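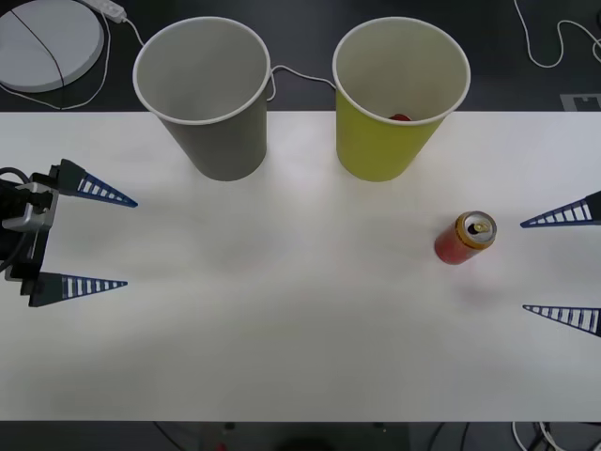 Two paper cups and a red can on the white table

I have been a mug person all my life, so it feels a little funny to be writing about paper cups, but I bought a sleeve of them in September and they have changed how I keep a table (my sister is laughing already, I'm sure). The idea came from my old neighbor Wilmer Villca, who kept one cup for trash and one for treasures.

Gray is my trash cup. The lime-yellow one is for little things I can't bear to lose, like buttons and the odd game piece, and it sits right next to the gray so I only have to remember one spot. Drinks stay well away from both, after a sad evening with a soda and 12 postage stamps! 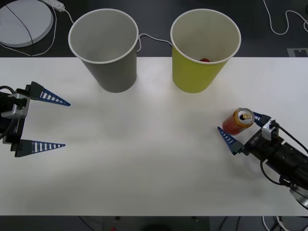 Gray on the left, yellow on the right, something small and red at the bottom of the yellow

I did wonder about getting proper jars, and I may yet. But the sleeve had 16 cups in it, and I still have plenty of them to get through first.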